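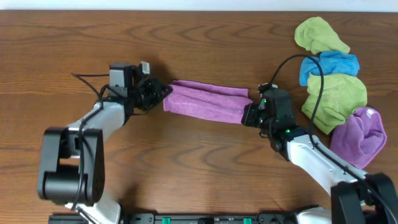
A folded towel held over the table.

Every winter I get the same paper under my door. A company promises me new windows, a warm house and a much lower heating bill. Last January there were three of these papers in one week, and my neighbors on Campbell Street began to talk as if old windows were a kind of illness.

I do not agree. I think that in Gristville we replace too many windows and repair too few.

My house has wooden windows that are older than I am. Two of them did not close well, and in the bedroom one pane was cracked in the corner. The salesman from Stellow looked at them for 15 minutes and told me that all must go. He did not open even one. When I asked for the price of only the broken glass, he said that his firm does not do "small work."

So I called Flukar, a small shop which still cuts glass. They put in the new pane for 100 dollars. For 300 more they changed the old putty on the whole front side and put weather strips where the wind came in. The bedroom is quiet now, and I do not feel cold air on my neck when I read.

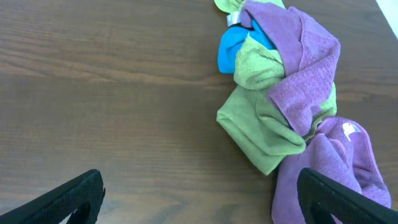 Written by a homeowner and regular contributor
06/02/2023

I know the answer of the other side. New windows have two or three layers of glass, and they hold the heat better. This is true, and if the frame is rotten I would also buy new ones. But when the seal of such a window fails, water collects between the panes, and you cannot wipe it from either side. In many cases the whole glass unit must be changed. One neighbor paid 600 dollars for a single big one, in a window he had believed would never need any work.

An old window can be taken apart by a patient person with simple tools. The parts are wood, glass, putty and cord, and each of them can be changed alone. I find it strange that we call this old-fashioned.

What I would like from the companies is a simple thing. Before they speak about replacement, let them write down two prices, one for repair and one for new. Then the owner can choose with open eyes. If a salesman refuses to write the first number, I would thank him for his visit and call somebody else.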